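Why Do Robots Have Rules?

You have rules at home, I'm sure, and rules at school, and maybe even rules about who gets the window seat in the car. Robots that work near people have rules too! At the Wandum workshop in Illstead, Maysoun Khoury keeps a list of 9 of them, and she lets visitors read it before they go in.

The first rule is to know where the arm can reach. A robot arm can stretch a lot farther than you'd guess when it's all folded up, so grown-ups measure its longest stretch and stay outside that space while it is moving.

Another rule is to start slow. When the arms are learning a new job, like picking up trays, they creep along (a bit like you carrying a very full bowl of soup).
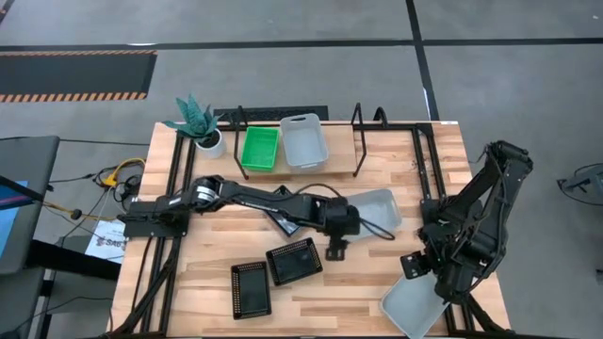

Then there's the stop button, which anybody in the room is allowed to press, even if they're only a little bit worried. Maysoun says she would much rather have 30 stops for no reason than miss one that mattered.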